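Collections Assistant (Horse-Drawn Vehicles), fixed term
Brorov Carriage Collection, Tunstall

Hours: four days a week, Wednesday to Saturday
Term: 9 months, starting in April
Reports to: Collections Manager

Background

The Brorov Carriage Collection holds private, trade and agricultural vehicles, together with harness, lamps, whips, coachbuilders' drawings and livery. The object register stands at 2,394 entries. Most of these were typed up from a card index, and the cards were written by several hands using different terms for the same parts. A vehicle may be entered as a dog cart on its card and as a gig on its store label. Spring types are often missing altogether.

The post has been created to bring the vehicle and harness records to a common standard before the reserve stock moves from the Grallwood store to the new building at Tunstall.

Duties

The postholder will check each vehicle against its register entry and correct the record. For every vehicle this means wheel diameter front and rear, track width, overall length with and without shafts or pole, type of springing, type of axle, maker's plate or stamped hub cap if present, and the state of paint, leather and trimming.

Other duties:
- measuring and labelling detached parts, including shafts, poles, splinter bars, lamps and aprons
- matching loose cushions and lap rugs to vehicles where the register allows it
- writing condition notes to the house format, using the agreed word list
- checking insect traps in both stores and entering the results
- helping to prepare vehicles for transport, including blocking wheels and supporting folding heads
- answering written enquiries about makers and vehicle types

The work doesn't include driving, harnessing or any handling of horses. Structural repair is carried out by an outside wheelwright.

Person specification

Essential:
- experience of recording objects in a museum, archive, auction house or workshop
- accurate measuring and clear written English
- ability to tell the main types of carriage spring apart, or to learn to do so within the first month
- fitness to work in an unheated store and to move wheels and shafts with a second person
- a full driving licence, as the Grallwood store is not on a bus route

Desirable:
- knowledge of coachbuilding terms
- use of the Wurnulon cataloguing system, or a similar database
- experience of packing textiles and leather

Training is given in manual handling, work at height and the use of Wurnulon. No degree is required.

Textiles and trimmings

Part of the post is concerned with soft materials. Woven and fringed items should be recorded by weave, colour and type of edge, with any fraying or loss noted separately for body and fringe. They are laid flat on acid-free tissue where size permits, and rolled on a covered tube where it does not. Fringe is not combed or trimmed. Nothing is to be washed or brushed without written agreement from the Collections Manager.
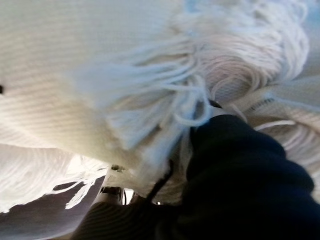

Place of work and conditions

The postholder will be based at Grallwood until the move begins and at Tunstall after it. Hours are 9 am to 5 pm with a paid lunch break. Travel between the two stores in working time is repaid at the standard mileage rate. Overalls, gloves and safety boots are supplied. Leave is 15 days for the full term, plus public holidays falling on a working day.

How to apply

Send a CV and a covering letter of no more than two pages to the Collections Office at Tunstall, by post or through the form on the vacancies page. The letter should deal with each essential point in the order given above. Please include a sample object record you have written, with any owner's details removed.

Shortlisted applicants will be asked to measure and describe one two-wheeled vehicle in the store, followed by an interview. Travel costs for interview are repaid on production of tickets or receipts.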